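Ticket 562: Left and right gripper tracks drift apart on hanging tasks

Project: Getska (two-handed demonstrations)
Site: Cáceres
Opened: 29th March
Status: open, workaround in place
Priority: medium

Problem

When the Nadico pipeline rebuilds the paths of the two hand-held grippers, the distance between them goes wrong part way through an episode. Each path looks fine alone. Put together, one gripper ends up inside the other, or well past the object. Out of 158 coat rack episodes, 100 pass the check. Table-top tasks from the same site pass nearly every time.

Steps tried

1. Re-ran calibration on both wide-angle cameras. No change.

2. Checked the clocks. Offset was small and steady — not the cause.

3. Raised the feature limit per image to 3000. Tracking held for longer on plain walls but the drift between grippers stayed.

4. Compared the site map with the one from Stirotmont. The Stirotmont map was recorded in December with the rack left out, and it gives the same error.

5. Went through the views from one gripper to see how often the marker on the other one can be used. At the rack the second gripper comes in from the side with its marker tilted, and the rack's curved black arms are close by. We had assumed a flat-on view when we set the error weights.
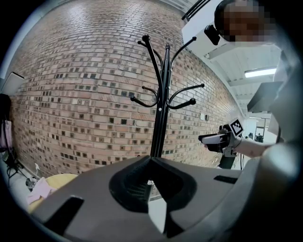 6. Lowered the weight of marker readings taken at a steep angle and ran the failed episodes again. Most now pass. The remaining ones have long gaps with no marker reading at all.

Still to do

Add the angle limit to the config file — it is hard-coded at present. Re-run the table-top set with the new weights before anything is merged. Keep the failed episodes out of training until then.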